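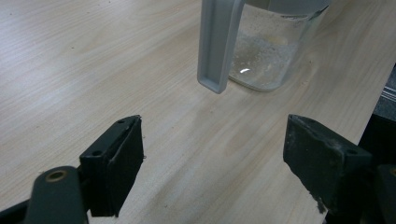
Can I try the Bretis hand gripper before I order one? Come to the open day at our Stilley workshop on Aug 23, 2020, and you can have one in your hands for as long as you like.

Bretis Hand Gripper, two-finger model

We love showing this one off! You squeeze, the fingers close, and whatever you do with it becomes a lesson for the robot arm later on. Duyên Đinh runs the table demo, and she starts everyone on a water pitcher with a handle - full, so you feel the weight right away. It's a wonderful first task and harder than it looks (most people go for the handle, a few brave ones go for the body).

The fingers are black, with two small screw holes on top of each. Ours have had plenty of work and the right one has the scuffs to show for it.

Thịnh Diệp will be at the next bench with the Ojo arm, playing back grasps recorded in April. Ask him about the slow ones!

Demos run in groups of 4, and each group gets 52 minutes. Kids are welcome with an adult. Spare finger pairs and the Grindelo wall mount will be out on the side table - pick them up, turn them over, ask us anything.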